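# Review: Fledport Round Storage Bowl

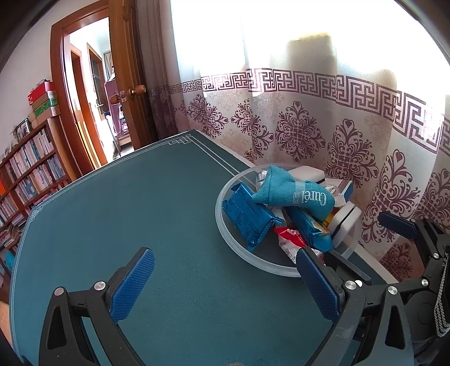 **Plermont Residents' Services -- Furnishings and Supplies**

The Fledport bowl was bought for the common room table in September, to hold the small packets that residents leave for one another. It is translucent plastic with a thick frosted rim, and it takes snack packets, wrappers and a small fabric pouch together. Rounded cases fit best when stood on edge.

Visibility is fair. Larger items laid across the top hide what is underneath, and smaller packets slip to the bottom. The rim is comfortable to grip and has not chipped. It does show fingermarks.

Ms Shakuntala Solanki has asked for a second bowl for the Nokelness lounge -- the 20 cm size, if still stocked. The lid is sold separately and was not tested.

Recommended for light use. Orders should be sent to Hui-mei Yau.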